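Gifty Eshun
Jun 11, 2023
OK, I have been asked three times this week what I think of the "five fruits a day keeps the kitchen honest" snack table that everybody on my feed has started setting up. I think it's a fruit bowl without the bowl. Thread, and I'll try to be fair.

The idea, if you missed it: you take the fruit and the small sweet things out of the cupboard and spread them on the table where you can see them. No bowl, no lids. You are supposed to eat better because you have to look at it all. Sterkmont put out a guide with a planner you print at home. The planner is 2 pages and one of them is a cover.

I did it for a couple of weeks at my aunt's place. She has the right table for it, by the window, and a tablecloth under clear plastic, so nothing soaks in. Remember that plastic, I'll come back to it.

First claim: you'll eat more fruit. Maybe? I ate more dates. I would have eaten more dates if you had kept them in a locked shed. A date is candy that grew on a tree and I love it, but please don't tell me I've changed my habits.

Second claim: you'll waste less. This one I believe a little. Stuff in a drawer gets forgotten. Stuff on a table gets moved every time somebody wants to put down a plate, so at least you notice it going soft.

But then you also have to move it every time somebody wants to put down a plate. My cousin Kobina lasted until the first lunch. He pushed the whole lot to the far side with his forearm and sat down.

Third claim, the one that made me start typing: "sorting by touch." You pick up every dried fruit and feel whether it's still good. The guide says a good date should "give like an earlobe." Whose earlobe? At what age?

I did the earlobe test on a whole bag from Tetteh, the shop at the bottom of our road. Some were firm and some were soft and they all tasted the same. The one I was most suspicious of was the best one.

Dried fruit is wrinkled. That's how you know it's dried! I keep seeing people throw out dates for being wrinkled and shiny, and I'd like them to mail those to me.
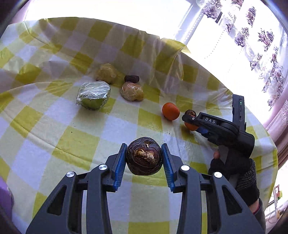 A pale flaky patch on a date is a different question, and the guide skips it completely. Very often that's just sugar coming to the surface. Mold is usually fuzzier and smells off. If you can't tell, toss that one. You don't need a planner for this.

Also, wrapped things. The guide says everything should be "in its natural state," and then half the pictures people post have something in crinkly plastic sitting next to the orange fruit. I'm guilty too. I wasn't going to unwrap the sweets so they could go sticky in the name of honesty.

Now the plastic sheet. Great for spills. Terrible for anything round. It bunches up at the far edge, and you smooth it down, and it bunches up again. Mansa Baidoo replied to my last post that you can warm it with a hair dryer and it lies flat. I tried. It lay flat until I put the hair dryer away.

And a sunny window is a silly place to store fruit. Lovely to look at, I know, that's why we all do it. My aunt closes the curtain after breakfast and opens it again when company comes, and I trust her over any guide.

Somebody will bring up the Pluline fruit mat, so let me get there first. It's a mat. You already own a tablecloth.

To be fair to the other side: Eftychia Ververidis has kept hers going since last August and says her kids now grab fruit before chips. I believe her. I'd also point out that she stopped buying chips.

What I'm keeping: the dates stay out, in a small dish, away from the window. The fresh fruit goes back in the bowl. The wrapped sweets go back in the tin, where my aunt had them to begin with, and she has been very gracious about it.

If yours is working, carry on, I'm not coming to your house. If you have an actual way to make a plastic table cover lie flat, my replies are open. No hair dryers please.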